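3.2 Serving materials and table layout

The beverage station at the Benbridge site was kept deliberately plain. Dry goods were held in a single dark brown divided tray, which Bukhari and Usmani had found easier to restock than separate jars. White sachets and small packets went into the upper compartments, long stick packets into the lower left, and a dark brown granular material into the lower right. A clear plastic cup and a clear glass lid completed the layout.

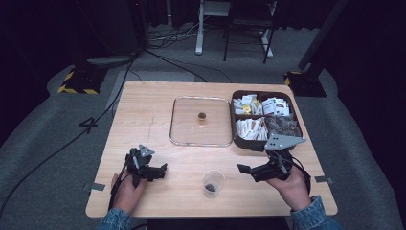
Restocking followed the Kondelent protocol, in its version of 22nd May. Packets were sorted by shape before use, and the sticks were stacked lengthwise so that one could be drawn out without disturbing its neighbors. Across 562 recorded servings, 17 were excluded from the analysis owing to torn packets, and a further 6 owing to spillage of the granular material.

The work surface itself received separate attention. Abbasi had argued in an earlier internal report that strongly patterned tops make small spills harder for staff to notice - a concern that applied chiefly to the darker tables in use at Chege. A pale, finely grained wooden top was therefore adopted, and its glare under room lighting was noted before each block of servings.

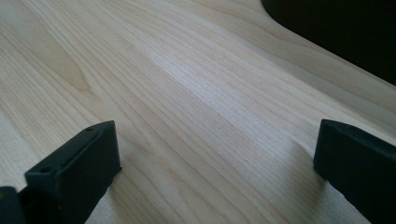

Figure 4. Grain of the pale wooden tabletop, with reflected light toward the center.

Staff wiped the top between blocks with a dry cloth. No cleaning agent was used.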